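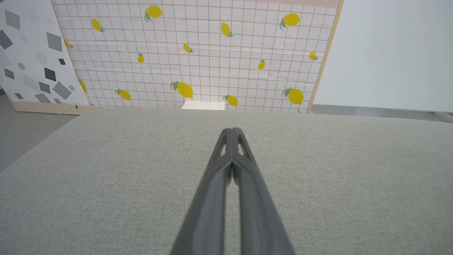

Wrist cam, lemon backdrop in, fingers nearly closed.

Ticket: wrist view drifts between sessions, Gratatier cell
Opened by: Chun-yin Kao
Status: waiting on retest

Hi Fotis! So I've been collecting demos for the Gkikas grasp set all week (300 is the target, I know, I know) and the checker keeps throwing out episodes from the afternoon. Same gray cloth, same arm, same me. It says "start pose mismatch" and drops them.

What I've tried so far:
Restarted the recorder. No change.
Re-homed the arm, then ran 10 short episodes. The checker dropped 7.
Swapped to the lemon print with the gray diamond panel beside it, in case the old plain backdrop was the problem. Still dropped, but it looks way more cheerful in here!

Update, Thursday, after lunch: I think it's the gripper zero. If I close the fingers by hand before homing, the log shows a different opening than if I let the script do it -- and I've been doing it by hand every afternoon. Oops.

Reply from Fotis Antoniadis: Use the script every time, please. Keep the dropped episodes, I want to relabel them. Send me 13 fresh ones and I'll run the checker from Millthorpe.

Will do, recording them now.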